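Drostero Household Manipulation Project

The Drostero Household Manipulation Project, usually shortened to Drostero, is a student robotics project at the Doherty Institute of Technology. It records and studies household tasks performed with hand-held grippers, with an emphasis on cloth and bedding. The project is run as a two-term elective and as a club open to students outside the engineering program.

History

Drostero grew out of a robotics club that had built line-following and sorting robots for regional contests. Its early work used a fixed arm on a bench and was limited to folding towels. In March the following year the club dropped the bench setup and began collecting demonstrations in furnished homes. The first public release of its recordings, named Suvent, is dated 20 May 2020 and contains 2549 demonstrations. A later release raised the total to 3735.

Equipment

The standard tool is the Niretti gripper, designed by students in the course. It has two jaw arms made of black plastic linkages, joined by metal pivot screws. The finger pads are tapered and faced with ridged rubber, which improves the hold on thin fabric. The operator opens and closes the jaws by hand. A wide-angle camera on the tool records the jaws and the work area together. Pads are replaced when the ridges wear down.

Tasks

Tasks are grouped by the type of object handled. The bedding group covers spreading a sheet, pulling a corner to the edge of the mattress, folding a blanket in half and straightening a bedspread. Each recording covers a single task and is stored with a short text label. 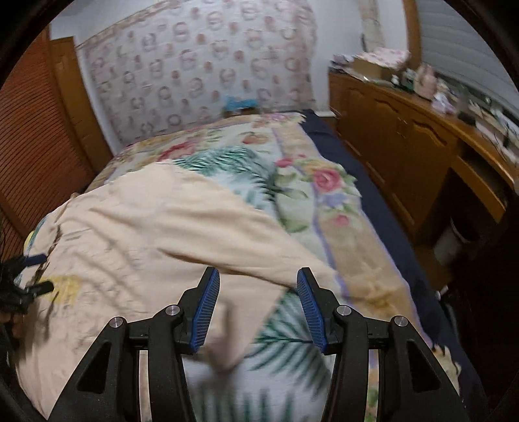
Bedding is rated as the hardest group in the course handbook. A sheet has no fixed shape, and layers with similar prints are difficult to separate in software. Fast movement also blurs the fabric between the fingers. Students are taught to slow down before closing the jaws and to keep the pads in view throughout a grasp. Recordings in which the fabric slips are kept and labeled as failed attempts.

Course structure

The elective admits 14 students per year. The first term covers gripper assembly, camera calibration and labeling. In the second term, students work in pairs to train a control model on part of the Suvent set and test it on a bench arm. Grading is based on a lab notebook, a written report and a final test of some 57 trials per pair. Club members may use the equipment but receive no credit.

See also

Cloth manipulation
Imitation learning
Robot end effector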